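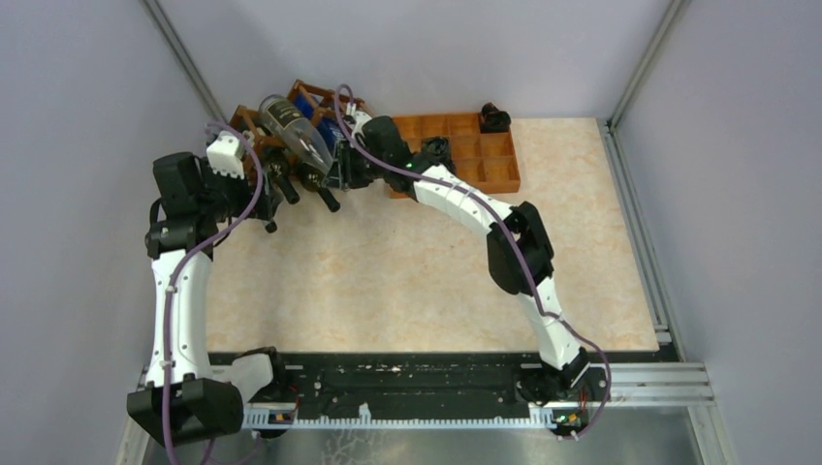
Dakel Teaching Cells: Demonstration Kit Team

Pleltus twin-arm teaching cell

Two arms on one rail, enclosed bench, stone-pattern work surface. You drive both by remote control, the cell records the lot, and your software learns from it. No coding on the operator side.

In stock. Ships from the Suvden store, orders in by 2 pm go out same day.

What you get
Two arms with grippers, cables clipped and routed
Black rail base with toothed rack
Aluminium frame and pale wall panels
Pair of hand controllers (left and right, dont swap them)
Wrist camera
Storage for nearly 2,000 demonstrations before you need to offload

Practice goods not included. We use a wooden rack, a divided tray, bottles, whatever is on the shelf. Glass is a good test: shiny, slippy, see-through. Go slow on approach, close gently, then lift.

Babatunde Garba wrote the operator notes, 48 pages, worth reading before you switch on. Short version: one smooth go beats five fiddly ones. Stop and bin the take if you bump anything.
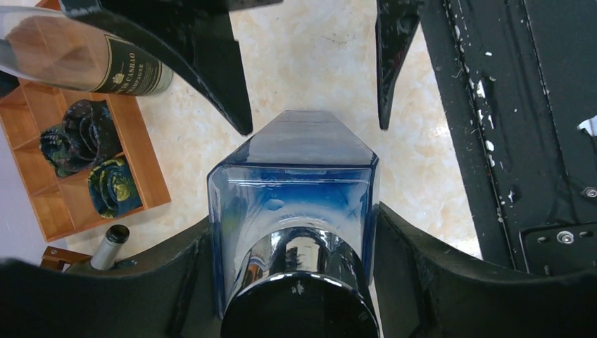
Wrist view, blue glass bottle between the gripper parts

Add-ons
Jankauskaitė foot pedal, starts and stops a take hands-free: 349
Spare gripper fingers, per pair: ask
Hire of full cell, per month: 1,670, delivery extra

Purchase price on request, depends on controllers and wether you want the bench fitted.

Training half day with Dzintra Zariņš, mornings only. July is full, August open.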